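Getting Your Desk in Order: Handout 6, Books and Papers
Home Organizing Basics, Brurnstead Evening Classes
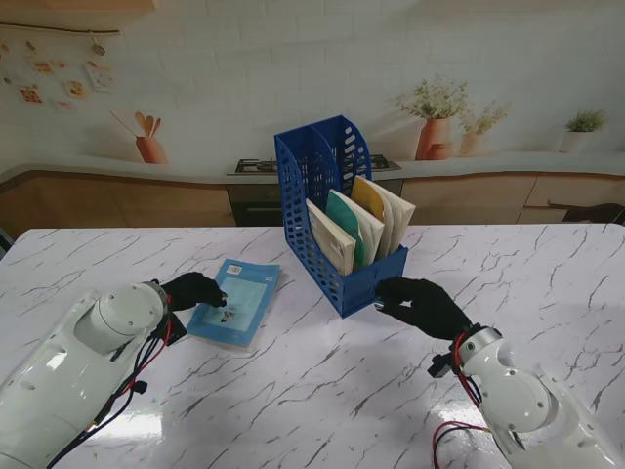 Okay, so last time we did drawers, and I promised you we'd get to the paper stuff before the holidays. I love this one! Books and workbooks lying flat are my number one complaint in any house, mine included (my hall table in November is a disgrace). You put one thin book down, then another on top, and pretty soon the one you want is at the bottom and you've given up on it.

My answer is nearly always a magazine file. You know the kind, tall at the back and low at the front, and you can get them in cardboard, wire or plastic. I like plastic with cutouts in the sides, partly for dusting and partly because you can peek in and see if something has slipped down. If you can find one with a partition inside, grab it. A single wide compartment is fine when it's full, but take out a couple of paperbacks and everything else starts to slump, and then the covers curl. With 2 compartments the books have less room to flop over.

For those of you who asked where I get mine: Ellska has a nice deep one, and Bruvetti does a narrower one that I use for sheet music. The Parisi ones are pretty, but measure first! I bought two without measuring and my big atlas hangs out over the front.

How to load it

Start with an empty file and all your books flat on the table where you can see the covers. Please don't skip this, even if you only own a handful.

Tall ones go toward the high back, short ones toward the front. It's fine if a tall one pokes up over the rim.

Lean them back a little. Dead upright looks neat for a day and then they tip forward.

Hold the file at the base with one hand while you slide a book in with the other. An empty plastic file weighs next to nothing and will scoot right across a smooth table on you.

Thin workbooks go in last, between two stiffer books, spine down if they're floppy.

Leave a finger's width free on each side. You should be able to pull one book without dragging its neighbor along.

A word about sorting by color. I get asked every term. It's cheerful, and small kids are good at it (put the yellow one back next to the green one, they get that right away). For grown-up paperwork I'd sort by how often you reach for it.

Somebody last term told me she had some 1000 loose recipes. If that's you, a magazine file won't do it, and we'll get to binders next time.

Homework: pick one flat pile at home, spend 10 minutes on it, and bring me the name of the book that was on the bottom.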